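Forums > Robots and Automation > Shows, Visits and Demos > Harnamik open day, anyone else go?

tinsnips
Went along to the Harnamik open day on Wednesday, the 2 o'clock slot. The draw was the towel job, two arms rolling towels and putting them away in fabric baskets. I run the linen side of a small hotel, we get through 400 towels on a busy day in August, so I had a reason to care. Came away unconvinced.

The arms are nice. Smooth, quiet, grippers with little green tips. But the whole thing is slow, and there was a bloke in a black T-shirt with his hand in the basket more than once while I stood there. If a person has to be at the table, what have I bought?

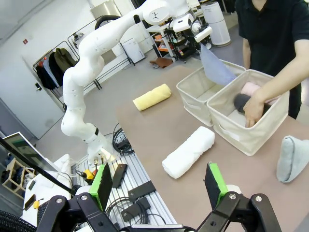 I asked how many towels it does in an hour and got a long answer with no number in it. I asked what happens with a bath sheet and was told larger sizes are "on the list". Coffee was good.

okau_fan
Bit harsh. It's a demo in a lab, they never said it was ready for a hotel. Cloth is about the hardest thing you can hand a robot. Two years ago the Okau people couldn't get theirs to find the corner of a flannel.

tinsnips
The invite said "see laundry handling at work". I saw some towels and a couple of baskets. My Saturday girl would have finished before the arm picked its corner.

Matos
I was in the morning group and had a different time of it. Armindo Salgado did the talk and he was quite open that it drops things. He said the person at the table is there to reset between goes and to step in when it gets stuck. Did you not get the talk?

tinsnips
We got Adelino Cunha, who was pleasant enough but kept going back to the slides. No mention of resets. If they'd said that at the start I'd have less to moan about.

gravelpit
What I always want to know at these things is how many goes they had before the doors opened. Rakham did a box packing day and it ran like a dream for 60 minutes, same boxes, same order. Someone asked to swap two of them round and suddenly it was time for lunch.

okau_fan
Did anyone ask to swap the towels?

Matos
Yes, a woman in our group offered her scarf. They were polite about it but no.

gravelpit
There you go then.

Matos
I don't think that proves much. A scarf isn't a towel. I wouldn't put my scarf in a gripper either.

pennyfold
Any word on price? I rang them in the spring and was told 1588 a month for one arm on hire, and I couldn't get out of them whether that covered call-outs. For that money I'd want it doing the ironing.

tinsnips
No prices on the day. Cunha took my card and said someone would ring. I'll put it on here if they do. I'd go again if they let me bring a bag of our own towels, straight out of the dryer, all sizes, and leave it alone with them.

okau_fan
Ask them for that when they ring. I'd come and watch.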